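# Chapter 16

## Watching It Again

My first review of *Grostlow* was written on a train, on my knee, with a pencil that needed sharpening, and I was very pleased with it. I had found the film slow. I had found the lead actor wooden and the business with the letters muddled, and I had a joke about the ending that I was so fond of I rearranged two whole paragraphs to make room for it. The paper printed it as I had sent it, joke and all, and I cut it out and kept it in a drawer.

Some years later the film came round again at a small cinema in Farkidcombe, where I was staying with my sister, and as it was raining and there was nothing else on we went. I sat through the first half hour with a slowly growing feeling of discomfort. The business with the letters wasn't muddled in the least. I had missed the one line, spoken by a woman with her back turned while a kettle came to the boil, that tells you who is writing them, and having missed it I had spent the rest of the evening cross with a film for withholding something it had already given me. The lead actor was playing a man who knows who writes the letters and is determined not to show it. Of course he was stiff! He was supposed to be stiff, and he was rather wonderful at it.

The joke about the ending still stands, I think. But I would give a good deal to have the rest of that review back.

Up to now this book has mostly dealt with the first viewing, the one you do with a notebook in the dark and a deadline the next morning. We have talked about how to take notes without losing your place, how to describe a plot without giving it away, and how to say that a performance is bad in such a way that a reader can see what you mean by bad. All of that still holds. The present chapter is about what happens when you go back, and about the different sort of writing that comes of it, which some people call reappraisal and I tend to call the second review, for want of anything grander.

### What a second viewing is for

It is easy to suppose that you go back to a film to check whether you were right. Students often begin this way, and their second reviews read like school reports on their first ones: I said this, I now say that, I still say the other. There is some use in it as an exercise, but it makes dull reading, and it keeps you looking at yourself when you might be looking at the screen.

A better way to start is to ask what you were busy with the first time. For most of us the answer is the story. We want to know who did it, or whether she gets on the boat, and a very large part of our attention goes on that and can't go on anything else. Once you know that she gets on the boat, all that attention is free to wander, and it wanders to some surprising places. You notice how often people in the film are eating. You notice that the brother is hardly ever allowed to finish a sentence. You notice, as I did in a perfectly ordinary thriller called *Pralari*, that the hero is never once seen to open a door for himself until the last reel, and then he opens 3 in a row (I have written the numeral because that is how it stands in my notes, underlined, with a blot).

Whether the director meant it is a question we shall come to in section 16.4, and I would ask you to be patient about it until then. For the moment it is enough to have seen it.

### Comedy, which is a special case

Thrillers and mysteries generally come out of a second viewing better than you would expect, and comedies are said to come out of it worse. A joke depends on surprise, the argument goes, and you can't be surprised twice. I used to repeat this in lectures without having thought about it very hard.

Theresia Mayrhofer, whose essays on film comedy you will find in the reading list, takes the other side, and she has more or less talked me round. She reviewed for a weekly magazine for a long stretch and made a habit of seeing each comedy again once it had been on for a month, in an ordinary afternoon showing with whoever happened to have bought a ticket. Her finding, if that isn't too stiff a word for it, was that the jokes she had laughed at hardest in the press showing were often the ones that had gone flat, and that what she now enjoyed was the bit just before them. She liked to watch an actor getting ready. She liked the face of the person who was about to be interrupted, or sat on, or handed the wrong baby.

"The first time, I watch the pie," she writes. "The second time I watch the man who has not yet been hit by it, and he is having such a pleasant morning."

I'd ask you to keep that man in mind. A good deal of what makes a comedy last is in his pleasant morning, in the trouble that somebody has gone to over a minute of film which seems, the first time, to be only there to get us to the pie. A lazy comedy skips it. You can tell, going back, because there is nothing at all to look at between one laugh and the next, and the whole thing feels like a long wait at a bus stop with people shouting at you now and then.

### The press showing and the public one

There is also the matter of company. Most first reviews are written after a showing arranged for critics, who are a peculiar audience. They are tired, they have usually had a sandwich instead of lunch, and many of them have seen another film that same morning. They laugh at things to do with the film business and sit in silence through things to do with children. If you have only ever seen a film in that room, you know what it is like in that room.

The family comedy *Auer* is the case I use with my own students. It had thoroughly bad notices on its release in January 2000, mine among them (we seem to be going through all my mistakes in this chapter, but they are the ones I have to hand). I called it noisy, and so it is. What I hadn't reckoned with, until I took a nephew, was that a cinema holding 100 children is noisier still, and that the film had been made by people who knew this and had built their scenes accordingly. Every important line comes twice. The pauses are enormous. In the press showing those pauses were like falling down a well, and in the public one you couldn't have slid a sheet of paper into them, they were so full of shrieking.

I don't say this makes it a great film. It does make my complaint about the pauses a foolish one, and I ought at least to have wondered why they were there.

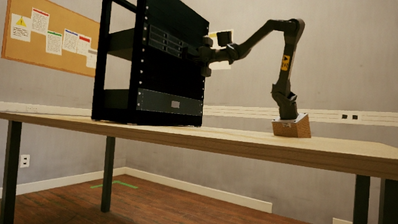
*Figure 16.1 Server rack and robotic arm, computer-rendered, with a wooden table.*

### How long to leave it

People always ask me this and I never have a proper answer. A week is too short for most of us, as the first opinion is still warm and you will simply sit there agreeing with it. Ten years is very interesting, but by then you have changed so much yourself that it can be hard to say which of you has improved. For the purposes of this course I suggest a gap of a month or two, and I suggest you don't reread your first review until you have made your notes for the second. Put it in the drawer. It will be quite safe in there, and you will find it has got shorter and sillier in your memory than it is on the page.

When you do take it out, read it kindly. The person who wrote it had only one go at the thing and very likely missed the last bus home. There will be a sentence in it, somewhere, that sees something you had forgotten you ever saw, and that sentence may well be the best thing in your second review if you are not too proud to borrow it.

As for length, the second review tends to run long if it is allowed to, because there is so much that one wants to put in. I set a limit of 666 words, a figure which began as a misprint on a course sheet and has been kept ever since out of affection. It gives you room for one real change of mind, properly explained, and a couple of small things noticed along the way, and then it makes you stop.

### How the chapter is arranged

Section 16.1 looks at note-taking for a second viewing, which wants a different sort of notebook and, to my mind, a softer pencil. Section 16.2 prints both my reviews of *Grostlow* side by side, with the joke left in. In section 16.3 we go through the door business in *Pralari* shot by shot, and section 16.4 takes up the question of what a director may be said to have meant. The chapter closes with Mayrhofer's essay on the man and the pie, given in full, and I would be very glad if you read it before the seminar and again on the way home.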